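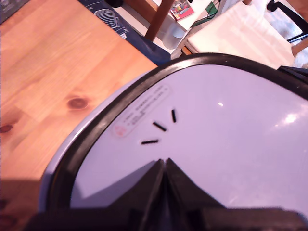
Fig. 1. Gripper over the white appliance on the pine table, wrist camera view.

Manipulation Cell Safety Review - Minutes
12 August 2024
Chair: Consuelo Robles
Also represented: controls, test operations, Dahlgren (gripper supplier, by phone)

1. Previous minutes
Accepted with one correction. The relief valve in item 4 of the July minutes belongs to the Wanivport cell and has been moved to that cell's log.

2. Fault during appliance task, Biltska arm
Test operations reported an unplanned downward move during the appliance handling task. The arm was holding position above the lid when the controller dropped its force reading and carried on with the last velocity command. The fingertips touched the lid and kept pressing until the operator hit the stop. No one was hurt. The lid has a shallow dent and stays out of use until it has been measured.

Log findings, presented by controls:
The force sensor stopped sending data for 200 ms. The watchdog should have tripped at 20 ms. It did not trip because the limit had been overwritten when the Farnix driver was updated in July. The update loads its own settings file and gives no warning that local values have been replaced.
The fault code was 3,666, listed in the manual only as "communication, general." Dahlgren could not say whether the gap began in the sensor or in the cable. The cable had been bent tighter than the supplier allows where it passes the wrist.

Robles asked why the speed limit near contact had no effect. Controls replied that the limit is tied to the force reading and does nothing when the reading is missing. It was agreed that this is a design error and is to be logged apart from the driver problem.

3. Restart conditions
The Biltska arm remains locked out. Before restart:
- Watchdog limit restored and checked by pulling the sensor plug with the arm at low speed, 8 trials, all to end in a stop.
- Contact speed limit changed to depend on height above the table, with or without a force reading.
- Wrist cable replaced and rerouted. Dahlgren to send the bend radius drawing.
- Settings file compared line by line with the saved copy after every driver update.

Test operations asked to keep running the second arm. Agreed, provided its watchdog value is read out and signed for at the start of each shift.

4. Stop button position
The operator had to reach across the keyboard to get to the button. A second button will be mounted on the near side of the table. Test operations to order.

5. Open actions
Controls: design error report, settings comparison script.
Test operations: second button, lid measurement, plug test record.
Dahlgren: drawing, inspection of the returned cable.
Robles: incident form to site safety.

Next meeting to be called by the chair when the plug test record is in.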